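About Dudside Portraits

Dudside is a portrait studio run by two people who met over a broken light stand and haven't stopped talking about photography since. We're Ketill Vigfúsdóttir and Ívar Eskildsen, and we photograph faces. Actors, dancers, new grads, grandparents, people who have dodged every camera since high school - we love them all, and we're so glad you've wandered over to our page!

How we started

Ketill was shooting headshots in her living room, with the couch shoved up against the bookcase and a bedsheet over the window. Ívar was assisting on catalogue jobs and building portfolios for models on his days off. One of those models needed both of us in the same week, and by the end of it we'd shared a lens, a parking ticket and a very long lunch. We rented our first space in Grirnden that November. The heating was terrible. Our early clients wore their coats until the second we were ready to shoot, and some of those pictures are still favourites of ours (rosy cheeks are hard to fake).

We've been at it ever since, and last year we photographed 158 people, which was our busiest yet.

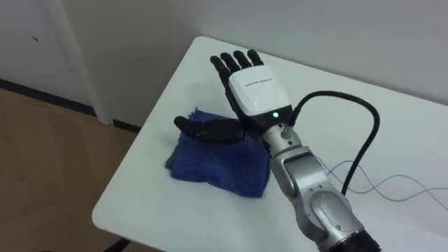 What a session is like

You'll get a phone call from one of us first. We want to know what the pictures are for, what you've liked or hated about photos of yourself in the past, and what music you can't stand. Then you pick a time. Mornings are quieter, and Sunday is popular with people who work in theatre.

A standard sitting is 95 minutes. The first part of it is mostly tea and chatting while we try a few lights, and we don't count those frames. After that we'll work through two or three changes of clothes, looking at pictures together as we go so you can tell us what feels like you. Bring more than you think you'll wear! Colours with a bit of depth do well, and so does anything you'd happily wear to dinner.

If you're new to modelling and want a first portfolio, tell us. Those are longer days and we plan them properly, with a hair and makeup artist if you'd like one. You're welcome to bring a friend along too - some people relax with company, and some really don't.

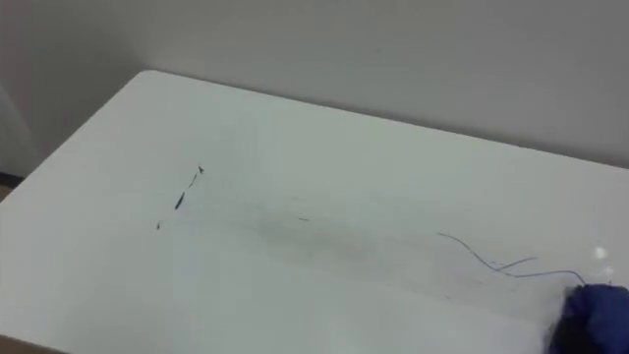

Retouching is done by Ketill, by hand, and lightly. She'll take out a blemish that'll be gone next week and leave the freckles, the laugh lines and the scar from the time you fell off your bike. You'll have your gallery to choose from within a week, and every picture you pick comes in colour and in black and white.

Who does what

Ketill does most of the headshots and all of the darkroom printing. She trained as a painter and still talks about light the way painters do, with a lot of arm waving. Ívar looks after portfolios, dance and anything that involves jumping. He can also get a laugh out of a teenager before nine in the morning, a skill we have yet to understand.

Beyond the studio

Every winter we hang a show called Edeck, made up of portraits of our neighbours. The last one had 50 prints in it, and over half of the sitters came to opening night to stand beside themselves. We also run the Þórarinsdóttir evenings, where newer photographers bring in work and we all talk it through with the kettle on. Students come free.

Come and say hello

If you'd like to book, or you only want to ask what on earth to do with your hands in a photo, give us a ring or send a note through the contact page. Ívar usually answers in the morning and Ketill in the evening.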